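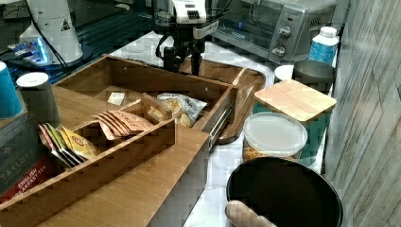

2023/9/24（日）くもり、夕方から小雨

作業場の窓は午前だけ開けた。昼すぎから空気が重くなり、閉めて除湿機に切り替え。塗装の続きと、鉋の刃の研ぎ直し、材料棚の整理。電話は鳴らず、手は進んだ。

■油仕上げの比較、途中経過

二月に始めた試験板をまとめて見た。材はどれも同じ栗の板から木取りしたもので、木表を上にして塗ってある。使ったのは次のとおり。

・Gurico の植物油（乾性油、溶剤なし）
・Cuesta の浸透オイル（溶剤入り）
・自家製の蜜蝋と荏油の練り物
・無塗装（比較用）

無塗装の板は窓側がはっきり焼けた。栗なのでもっと黄色に寄ると思っていたが、灰色がかった茶になっている。裏返すと元の色が残っていて、並べて見ると別の材のようだ。注文主に色の変化を説明するときはこの板を見せるのがいちばん早い。捨てないこと。裏に鉛筆で「見本」と書いた。

Gurico は導管のまわりの色が濃くなり、春材と夏材の差が強く出る。好みが分かれると思う。指で押しても跡はつかず、爪でこすると薄く白い筋が出る。布で拭くと消える。匂いは板に鼻を近づけてもほとんどしない。塗った週はかなり匂っていたと前のページにある。

Cuesta は色が浅い。仕上がり直後は一番きれいに見えたが、今日見ると艶が引いて、触った感じも乾いている。塗り回数が足りないのかもしれない。缶の説明どおりの回数で止めたので、次は木口だけでも増やしてみる。木口の吸い込みは三種の中で一番多かった。

練り物は相変わらず手触りがよい。ただし水には弱い。濡れたコップを一晩置いた跡が輪になって残っている。輪の部分を拭き直してみたが、縁だけ見える。棚や箱の内側なら問題ないだろうが、天板や盆には使わないと決めておく。前にも同じことを書いた気がする。探したら去年のノートに本当に書いてあった。

■水跡の試験

朝のうちに各板に水を垂らし、ガラスの器をかぶせて蒸発を抑え、6時間置いた。器をはずして乾いた布で押さえ、そのまま夕方まで放置。

Gurico：濡れ色が残ったが、夕方には分からなくなった。
Cuesta：縁が少し白い。斜めから見ると分かる。
練り物：毛羽が立った。色の変化は小さい。
無塗装：毛羽が立ち、縁が茶色く染みた。栗の渋が動いたと見ている。

無塗装の染みは水だけでここまで出るのかと思い、余った板の別の場所でもう一度やった。同じように出た。水道水をそのまま使っているので、精製水と比べる必要があるかどうか。仕事の上では水道水のほうが実情に近い。精製水は買わない。

毛羽については、塗る前に一度わざと濡らして立たせ、乾いてから落としておく方法を練り物の板にも試す。木地調整の段階で手間が増えるが、盆類では前からやっている。今回の試験板は濡らさずに塗っていた。これは条件のそろえ方としてまずかった。次の組は全部濡らしてからにする。

■下地の番手

同じ板の裏を使って、下地の番手を変えたものも見ておいた。粗めで止めたほうが油はよく入る。細かくしすぎた板は入りが悪く、拭き取りのあとにむらが出た。とくに Gurico は表面に残りやすく、拭き残しがべたつきになっている。一週間たっても指に付いたという記録があり、結局、溶剤で拭いてやり直した。

鉋仕上げの板は別格で、紙やすりでどこまで細かくしても同じ艶にはならない。けれども油の入りは浅い。逆目の残ったところだけ色が濃く、斑点のように見える。栗の節のまわりは特に難しい。今回は刃がよく切れていなかったせいもある。下に研ぎのことを書く。

やすりを使う場合、機械で当てたあとの円い傷は、塗ってから必ず見える。無塗装のうちは見えない。光を横から当てて確かめること。作業灯を台の上に寝かせるだけでよい。

■拭き取りの時間

塗ってから拭き取るまでの時間を変えた小片も見比べた。長く置けば深く入るかというと、見た目ではほとんど差がない。むしろ夏場は長く置いた片に粘りが出て、布が引っかかった。布の繊維が残っている片もある。気温の高い日は塗る面積を小さく区切って、塗っては拭く、を繰り返すのが無難。引き出しの前板のように小さいものを並べて塗ると、最初のものがもう粘り始めている。順番を決めて塗り、同じ順番で拭く。

使った布は水を張ったバケツへ。今日も終わりに確認した。乾性油の布を丸めてゴミ箱に入れない。これは毎回書く。Carnley の作業場を借りたときに、あちらでは金網に広げて外で干していた。風のある日ならそれでもよいが、うちは軒が狭く、隣の洗濯物が近い。バケツのままでいく。

■箱の仕切りの反り

塗装待ちで置いてあった仕切り板のうち、幅の広いものが反った。表だけ先に塗って裏を翌日に回したのが原因だと思う。湿度計の控えを見ると、その晩は急に湿気が上がっている。裏を塗って平らな台に置き、上に重しを載せておいたら、今朝はかなり戻っていた。完全ではない。溝に入れてしまえば収まる程度の反りだが、溝のほうがきつくなるので、少し削って遊びをとる。

遊びの量についてはいつも迷う。冬に作って梅雨に納めると動かなくなり、梅雨に作って冬に見ると隙間が目立つ。今の時期はちょうど中間と思いたいが、九月はまだ湿っている。今日のように雨の前だと、材の端を触っただけで分かる。含水率計の電池が切れかけていて、値が落ち着かない。替えの電池を買う。買い物の欄に書いた。

仕切り板の留めは、接着しない。溝に落とし込むだけにする。使う人が抜いて組み替えられるし、割れたときに替えも利く。以前、底板まで糊で固めた箱が戻ってきたことがあり、底が真ん中から割れていた。木目の向きと箱の長手が直交していた。作ったのは自分なので言い訳はできない。底板は溝に浮かせる。

■金物レールと木の摺り

引き出しを金物のレールで受けるか、木の摺り桟で受けるか。棚の下の引き出しについて問い合わせが来ていて、返事を書く前に考えを整理しておく。

金物のよいところは、季節が変わっても動きがあまり変わらないこと。重いものを入れても出し入れが軽い。悪いところは、幅を食うこと、取り付けが少しずれただけで片側が渋くなること、油仕上げの木地と色が合わないこと。ねじを打ち直すと下穴が甘くなる。爪楊枝に糊をつけて埋め、乾いてから打ち直すが、栗は硬いところと軟らかいところの差が大きく、きりが夏目に沿って逃げる。先に目打ちで深く印をつける。

木の摺り桟は、よく合ったときの感触がいい。蝋を引けば軽く動く。湿気の多い時期に渋るのは避けにくい。桟には樫の端材を使う。栗どうしで擦らせると減りが早く、粉が出る。底にたまった茶色い粉を掃除したことが何度かある。

返事としては、道具や食器など重いものを入れるなら金物、衣類や紙なら木の摺り、という書き方にする。値段の差も書いておくこと。金物は部品代が一組で3,000円かかるが、手間は木の摺りのほうがかかるので、合計ではそれほど変わらない。ここは誤解されやすいので、内訳を分けて出す。

レールには油をつけない。仕上げのときに塗料が溝に入ると、あとで埃を噛んで固まる。塗装はレールをはずして行う。面倒でもはずす。先月、養生テープで済ませようとして、テープの縁から油が回り、拭き取るのに綿棒を使うはめになった。はずしたほうが早かった。

■盆の縁の直し

縁の立ち上がりのある盆が一枚、直しで来ている。縁の内側の隅に輪染みと、細い割れ。割れは木口から入っていて、底までは届いていない。薄い糊を流し込んで、当て木をして締めた。締めすぎると縁が持ち上がるので、隙間がふさがったところで止める。はみ出した糊は濡れ布では拭かず、固まりかけを竹べらで起こした。濡れ布で伸ばすと、そこだけ油が入らず白く抜ける。

輪染みはやすりで追わないほうがいい。隅の丸みが崩れる。丸みに合わせた当て木を朴で作り、それに紙を巻いて、木目に沿って軽く当てた。完全には取れていない。油を入れると目立たなくなることが多いので、様子を見る。持ち主には、少し残るかもしれないと伝えてある。

仕上げは Gurico で合わせる。元の塗りは何か分からない。古い油だと思うが、溶剤で拭いても布に色がつかなかった。隅で小さく試し、なじむのを確かめてから全体にかかる。底の裏も必ず塗る。理由は仕切り板のところに書いたのと同じ。

■研ぎ

平鉋の刃。裏が切れかけていたので裏出しをした。金槌で鎬を叩くときに、刃先に近すぎると欠ける。今日は無事。裏押しは短く済ませた。前に押しすぎて裏がべったりになった刃があり、研ぐたびに時間がかかって困っている。

中砥の面が中央で減っていた。面直しをしてから研ぎ始めればよかったのに、途中で気づいて戻ったので、刃先が丸くなった分をやり直した。研ぐ前に砥石の面を見る。紙に書いて砥石台に貼った。

仕上げ砥のあと、杉の端材を削ってみて、それから栗。杉で光っても栗で曇ることがある。今日は栗でも光った。逆目のところは裏金をもう少し詰める必要がある。台のほうも下端が動いていて、刃口の前が当たっていない。台直しは次の晴れた日に回す。湿った日に台を直すと、乾いてからまた狂う。

のみは追入れだけ研いだ。向待ちは刃こぼれがあるが、すぐには使わない。

■材料棚の整理

奥から短い材がかなり出てきた。長さ50センチに満たないものは箱物の部材用として下の段へ移し、それより長いものは立てて置くことにした。立てたものは倒れないように紐で留める。樹種の分からないものに、木口を削って水をつけ、匂いと色で見当をつけて書き込んだ。楢か栗か迷うものは放射組織を見ればよい。斑が出れば楢。

虫の穴のあるものは外へ出した。粉が新しく、まだ中にいるらしい。栗の白太に入っていた。白太のついた材はこれから先に落としてから棚に入れる。棚の同じ段の材も一本ずつ見たが、ほかに新しい粉はなかった。来週もう一度見る。

Stendance の合板の切れ端が場所を取っている。治具用にとっておいたものだが、半端な形ばかりで使っていない。四角く切り直せるものだけ残し、あとは処分。残した分で、盆の縁用の当て木を載せる台を作る。

棚の上の埃がひどい。塗装の日に上の棚を触らないこと。今日も乾きかけの板に埃が落ち、小さな粒になってついた。完全に乾いてから細かい紙で落とすしかない。順序としては整理が先で、塗装があと。朝に塗ってしまったのが失敗。

■次の組の条件

試験板は4枚一組で作り直す。条件は次のようにそろえる。

・木地を一度濡らし、乾いてから毛羽を落とす
・表と裏を同じ日に塗る
・木口は一回多く塗る
・塗り終わりの時刻と、拭き取りの時刻を両方書く
・板の裏に、油の名前、塗った日、木表か木裏かを鉛筆で書く（油性ペンは油でにじむ）
・置き場所は窓側と棚の中に分ける

Cuesta は缶を新しく開けてから使う。今の缶は底に沈殿があり、振っても混ざりきらない。古い缶で塗った結果をそのまま Cuesta の評価にするのは公平でない。上に書いた艶の引きも、缶の古さが関係しているかもしれない。結論は保留。

練り物の配合も少し変える。蝋を減らして軟らかくし、冬でも指で取れるようにしたい。二月に使ったときは固くて、湯煎にかけないと伸びなかった。

■買うもの

含水率計の電池
ウエス（綿、色のついていないもの）
細かい紙やすり
蜜蝋
竹べら（今のは先が割れた）
バケツのふた

■残り

盆は明日の朝に締めをはずす。夜のうちに触らない。引き出しの問い合わせの返事は下書きまで書いた。金額の欄だけ空けてある。仕切り板の溝は、反りが戻りきってから削る。除湿機の水は帰る前に捨てた。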